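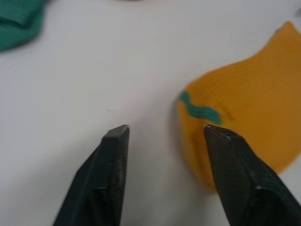

Ribbed cloth, mustard orange

25 February 2021, by the Derkideo shop desk

A soft cloth with fine, close lines, for the kitchen or the dining table. It lies flat but keeps a few gentle ripples, and we like it so. The colour looks very well on a white table.

Size: 70 x 30 cm
Sold in: packs of 3
Item number: 364
Care: wash warm, dry in the air, please do not bleach

The next delivery comes in December.

Last updated: 25 February

Contact | © Derkideo | Back to top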